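Subject: Re: [kidmin-leaders] Midweek prayer stations, what do you do about the 4s?

On the list, a member at Hartono Chapel wrote:

> We have a midweek group that runs from preschool up to fifth grade, and
> we want to add prayer stations in September. The older ones will be fine.
> My trouble is the youngest. They can't write a request down and they
> won't stand still while somebody else does. Has anyone done stations
> with a mixed group? How long did you give each one? We have the
> fellowship hall from 6:30 and that's all the room we get.

We have done this for two school years at Vukside, so I can tell you what we settled on. We started with six stations and cut it to 4. Six took up the whole evening and the leaders never sat down. With 4 there is time for a song at the start and the memory verse at the end.

The stations are Thank You, Sorry, Please, and Other People. We keep them in that order but the groups don't all start at the first one. Each group has one adult and one helper from the youth group. A bell rings when it is time to move.

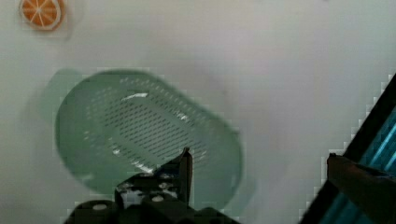
The youngest children need something to hold or put somewhere, and it needs to stand for the prayer without any writing. At the Thank You station ours choose a piece of play food and name one thing they are thankful for. The toy orange slice gets picked a lot, and it lies flat on the table so they can find it again. When they have said their thank you, they drop the piece in the green plastic colander and the next child goes. The prayer can be one word. Last year we had a whole month of "dogs" and I did not correct it. The adult closes with one short sentence that gathers up what the children said, and then everyone says amen.

For the Please station, the helper writes and the child draws next to the words. We keep these in a folder and go back to them at the end of the month so the children can tell us what has happened. Some of the answers are yes, some are no, and some are still waiting. We tell them so in those words. I would not skip the going back. The first year we did skip it, and the cards just piled up.

Sorry is the hard one with small children. We do not ask them to say anything out loud. The leader reads a verse (we use 1 John 1:9 in a simple version), there is a quiet moment, and then they all rub a mark off a small whiteboard. If a child does start telling you something serious, stop the station and follow your church's child safety policy.

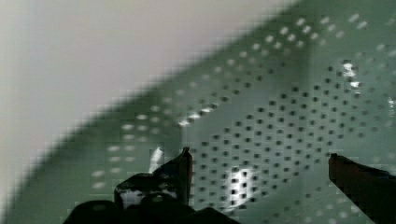 TIMING

We open the doors at 6:15 and start at 6:30. The preschoolers get about five minutes per station and the older group gets seven. That means the two groups are on different bells, so we put them at opposite ends of the room. If you only have one hall, put the youngest farthest from the kitchen.

COST

Very little. We bought a pack of 1,000 plain index cards the first year and are still using it. Everything else came out of the Sunday school closet. We looked at the Nirnier prayer kit and decided it was too wordy for our age group, but the picture cards in it are good if you can borrow them.

HELPERS

You need fewer than you think if the groups stay under eight children. We had 15 children on a normal night last spring and ran it with two adults and two teens. Give the teens a printed sheet with the closing sentence on it. Most of them are nervous about praying out loud in front of other people, and having the words helps. By Christmas they were mostly putting the sheet down.

One change I am making this fall is at Other People. We had been using a world map and the children had no idea who they were praying for. This time we will use our own street and the school, plus one missionary family the church supports. 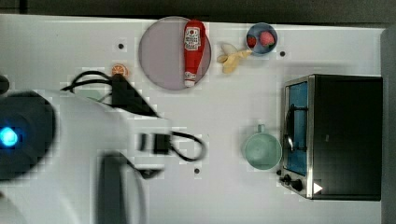
Jarkeo list member: we tried the same thing with two bells and the children mixed them up every week, so we went to one bell and let the preschoolers leave early for a story. Also, does your youngest group get Sorry at all? We left it out until first grade and did not feel they missed anything.

Yes, ours get it, but only the verse and the whiteboard, and we drop it on nights when the group is unsettled. One bell and an early story sounds easier than what we do. I may try it in the second half of the year.

I can send the closing sentences and the station signs to anyone who wants them. Reply to me off list and say which Bible version you use.

In Him,
Midweek coordinator, Vukside

607 views | 4 replies | Share this message
Contact list owner | Copyright kidmin-leaders list and its contributors | Back to top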